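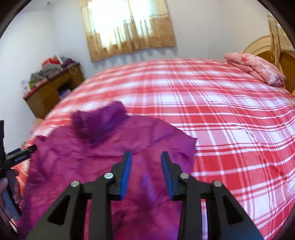

BRELECK COAT SHARE OPENS FOR A NEW SEASON WITH A SIMPLE REQUEST: FOLD IT FIRST

STIRKDEN, September — The Breleck Coat Share is taking in winter coats and jackets again, and this year it's asking every household in Stirkden and Poltumance to spend a few minutes with each coat before it goes in the bag. Zip it, lay it out on the bed, fold it, and bring it over. We're thrilled to be back, and even happier to say that the Gough Street drop-off room will be open longer hours than it ever has been.

Last winter the share passed along 400 coats, jackets and fleeces to families in the two towns. It was our best season by far, and also the one where we learned how much time goes into sorting. Coats came in crammed into grocery sacks with sleeves turned inside out, gloves still balled up in the pockets and zippers caught on linings. Every one of them was welcome! But a coat that comes in folded can be on the rack the same afternoon, and a coat that comes in as a knot waits its turn on the sorting table.

So we've put together a home folding guide called Flat on the Bed. It fits on 2 sides of one sheet of paper and covers the kinds of coats we see most: puffers, fleeces, wool coats, raincoats and children's snowsuits. Printed copies are at the Gough Street room and at the Poltumance library desk.

Why a bed? It's the biggest soft surface most of us have, it's the right height for a lot of people, and a coat doesn't slide off it the way it slides off a table. 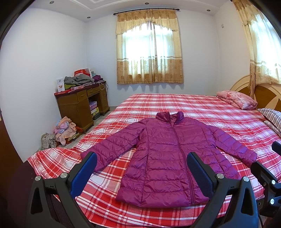
Puffers are the coats people ask about most, and they're easier than they look. Start by getting the coat completely flat before making a single fold. A quilted jacket like the magenta one on the plaid sheet is ready to go once it looks like that, with the collar at the top and both sleeves straight out to the sides. Check that the zipper is closed all the way up. Bring one sleeve across the front, then the other, smoothing from the shoulder down to the cuff. Fold the sides in toward the zipper, press gently with your forearms to let the air out, and roll up from the hem to the collar. Don't kneel on it, and please don't use a vacuum bag — a coat that has been squeezed hard for a month takes a long time to fluff back up.

Fleeces are quicker. Shake the fleece once, lay it face down, fold the sleeves over the back and fold it in half from the bottom. If the collar or hood is thick, leave it on the outside so the bundle stacks level. Fleeces don't need rolling.

Wool coats should come on a hanger if you can spare one. We'll give the hanger back on the spot if you'd like to keep it.

Before you fold anything, go through the pockets. Last season's finds included house keys, a retainer, several library cards and a very nice harmonica, and we did manage to get the harmonica home.

What we can take: clean coats in any size, from infant to adult extra large and up, with working zippers or a full set of buttons. A missing drawstring or a small tear along a seam is fine, and our mending table loves a small job. What we can't take this year: coats with broken main zippers, anything with a strong smoke smell, and heated jackets with battery packs.

We're hoping to stock 53 snowsuits in toddler sizes before the first cold spell, so if yours has been outgrown, this is a great time to pass it along. Dark adult coats in larger sizes also go fast and are always needed.

The Gough Street drop-off room is open from 10 a.m. until 5 p.m. through the end of October, with the side door unlocked for anyone bringing more than one bag. Parking is free behind the building. Families looking for a coat can come to the same room during the same hours starting in October. There's no form to fill out and no limit on trying things on.

About the Breleck Coat Share
The Breleck Coat Share collects, mends and gives away winter outerwear in Stirkden and Poltumance. Coats are free to anyone who needs one. Press questions and requests for copies of Flat on the Bed can be left at the Gough Street room during opening hours.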